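The Quiet List

When Zdenka Trajkovski was sixty-eight her granddaughter put Korkik on her phone, made her a profile with a picture of a geranium, and went back to college, and from that Saturday on Zdenka belonged to a group called Old Neighbors of Clallero, which had over 3000 members and, as far as she could tell, one subject, the parking behind the bakery.

She loved it. She had never thought of herself as a person who would love such a thing (her late husband used to say she could go a week on a good book and a boiled egg), but she found that she liked having her coffee with all of them talking at once, and she liked pressing the little heart under pictures of other people's tomatoes. She pressed it for tomatoes she did not even think were very good.

Then one evening in June she went to wish Bernd Hollmann a happy birthday, and Bernd Hollmann was gone.

His comments were gone too. There had been a long back-and-forth under the post about the bells, where he had called her reasoning "charming," and now it was only her own half, answering the air. She looked for him by his first name, then his last, then by the name of his boat, Nerkia, and she got a dentist in another country.

She called Vlasta Obradović, who understood computers from having worked at the water company.

"Can you see Bernd?" she asked.

"Of course I see him," said Vlasta. "He's right here, he's put up a picture of a cake. 64 people like it. Why, can't you?"

"No."

"Oh, Zdenka," said Vlasta, in the voice she kept for hospital news. "He's blocked you."

Zdenka sat down on the edge of the bed with the receiver still warm against her ear. She had known Bernd for 40 years. He had carried one end of her piano up the stairs, and he had complained the whole way, and then he had stayed to supper. What did a person have to say about church bells to undo a piano?

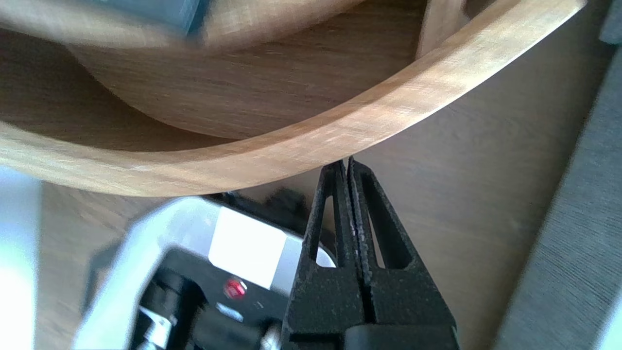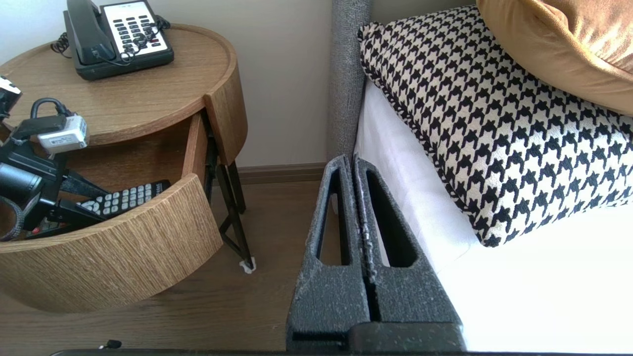
The round wood of the table, and the telephone that lives on it.

She slept badly, and in the morning she did what she should have done the night before, and dialed his number, which she had by heart from the days when you had to.

"Hollmann," said Bernd.

"It's Zdenka. I wanted to say happy birthday, and I wanted to say it on the Korkik, but I can't, and I think you know why."

There was a long pause, and somewhere behind him a kettle started up.

"I thought you were angry with me," he said. "You never answered about the boat. I wrote you a whole letter on there, asking would you come out with us, you and Solange Lebrun and that nephew of hers, and you never said one word. And then I couldn't find you anymore. I looked for your flower and your flower was gone."

"I never got any letter."

"Well, I sent it. I pressed everything there was to press."

"Bernd," she said slowly, "what did you press, exactly?"

It took them most of an hour, with Bernd reading out every word on his screen, including the time and the battery, and Zdenka writing it down on the back of a pharmacy receipt. In the end they had to bring in Ognjen Vidmar from the floor below him, who was fifteen and came up in his socks. Ognjen took the phone and went quiet for a moment.

"There's a list," Zdenka heard him say. "People you've blocked. You've got five on here, Mr. Hollmann. One of them's your sister."

"She never writes either!" said Bernd.

They let everybody out, one after another, like hens in the morning, and the old comments came back under the post about the bells, "charming" and all. The invitation had never been sent. It was still waiting in its little box, nearly 500 words of it, with a paragraph about the tide and two about what kind of sandwiches she might prefer.

Zdenka read it twice over her coffee, pressed the heart, and then called him back to say ham.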